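Fodum's secondhand swap finds a bigger room for the fall

22 September 2022

The fall swap at the Domen hall is back, and if you have been anywhere near the parking lot on Hollmann Street this past week you will have noticed the cars with their trunks open and people carrying lamps in both arms. It is the first time the swap has had the whole ground floor to itself. In May it was squeezed into the two side rooms, with coats in one and everything else in the other, and anyone who came for the kitchen things will remember shuffling along sideways with a casserole held over their head.

This time there are 37 tables, up from 21 in the spring, and they are set far enough apart that two strollers can pass each other. The doors open at 10 in the morning and close at 4 in the afternoon through the end of the month. There is coffee by the back door and, on most mornings, a tray of cinnamon buns that does not last very long.

The way it works has not changed much. You bring in what you no longer need, clean and in one piece, and you get a paper ticket for each item. A ticket is good for anything on the ordinary tables, so a board game can become a sweater and a sweater can become a pair of bookends, and nothing has a price on it. People who arrive with empty hands are welcome too – tickets can be bought at the entrance for a dollar each, and the money goes toward heating the hall over the winter, a bill that everyone in Fodum seems to have an opinion about this year.

The May swap took in 1164 items over its full run, and only a small heap of it was left when the tables were folded up. Most of the leftovers were picture frames and single saucers. The picture frames went to the school for the art room, and the saucers, as far as we know, are still in a crate under the stage, waiting for somebody with a lot of potted plants.

Children's clothes are again the busiest corner, and it is worth coming early if you need snow pants or boots. Sizes for toddlers go out the door almost as soon as they are hung up. Grown-up winter coats are plentiful so far, and there is a very handsome row of wool ones along the window side that smell a little of cedar and look as if they have been properly looked after for years.

Skosport, the shoe shop across the square, is helping out for the second time. The shop has lent 15 of its old wooden benches so that people can sit down to try things on, and its repair counter will put new laces in any pair of shoes taken home from the swap, free of charge, if you show your ticket stub. Heels and soles are still at the regular price, though the shop says it will try to turn them around within a few days for swap customers.

The small gifts and keepsakes table is new this fall and has been a happy surprise. It grew out of a shoebox of odds and ends at the spring event, and now it takes up a good stretch of the wall between the books and the kitchenware. It is the kind of table where you mean to stop for a minute and find that your coffee has gone cold, and it is a fine place to pick up a little something for a birthday or for a neighbor who has been feeding the cat.
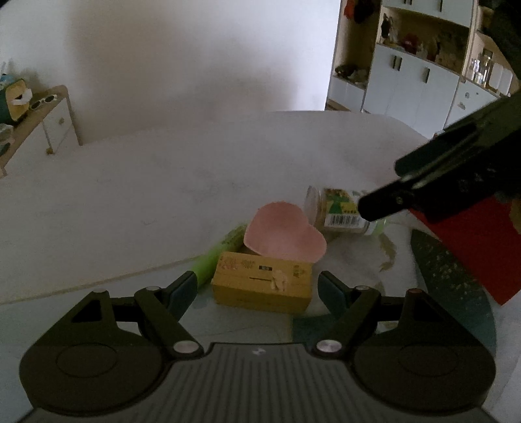

What to bring, and what to leave at home

Clothes, shoes, books, toys, kitchen things, lamps, and small pieces of furniture that one person can carry are all welcome. Please test anything with a plug before you bring it in, and tape loose parts together so they stay with the thing they belong to. Puzzles should have all their pieces, or at least an honest note on the lid.

Mattresses, car seats, bike helmets, and large appliances cannot be accepted. Drop-off is at the side entrance during opening hours only, so please do not leave bags outside overnight, however tempting it is on the way home – the September rain has a way of finding them first.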